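Cómo doblar camisetas sin que el cajón se rebele 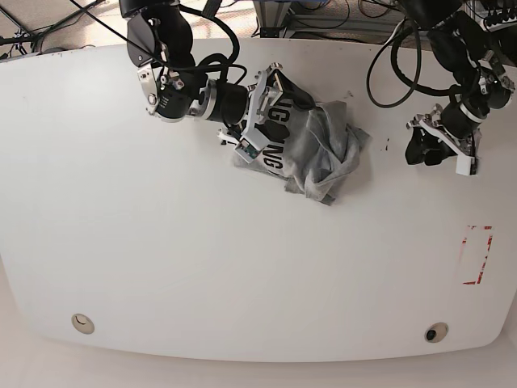

Doblar una camiseta lleva poco. Lo que lleva tiempo es encontrarla dentro de sí misma. Recién salida del montón no tiene arriba ni abajo, y las mangas se esconden por principio. Si lleva letras grandes, úsalas de brújula: en la gris asoman una G y, más abajo, NG, y con eso ya sabes hacia dónde cae el cuello aunque lo demás sea un nudo de pliegues.

Necesitas una mesa lisa y despejada. La cama no vale, por mucho que mi cuñado Ilango Fernandes la defienda con sus camisetas en forma de croqueta.

Paso 1. Coge la tela por los hombros y sacúdela 2 veces. Una tercera es teatro.

Paso 2. Extiéndela con el dibujo contra la mesa y alisa desde el centro hacia fuera con la mano plana.

Paso 3. Lleva un lateral hasta la mitad de la espalda, devuelve la manga hacia fuera y repite con el otro lado. Debe quedar un rectángulo, o algo que lo sea de lejos.

Paso 4. Dobla en 3 desde el bajo hasta el cuello. Si el paquete se tiene de pie, al cajón. Si se desmaya, vuelve al paso 2.

Las de manga larga piden un pliegue más: baja la manga en paralelo al costado antes de cerrar el lateral.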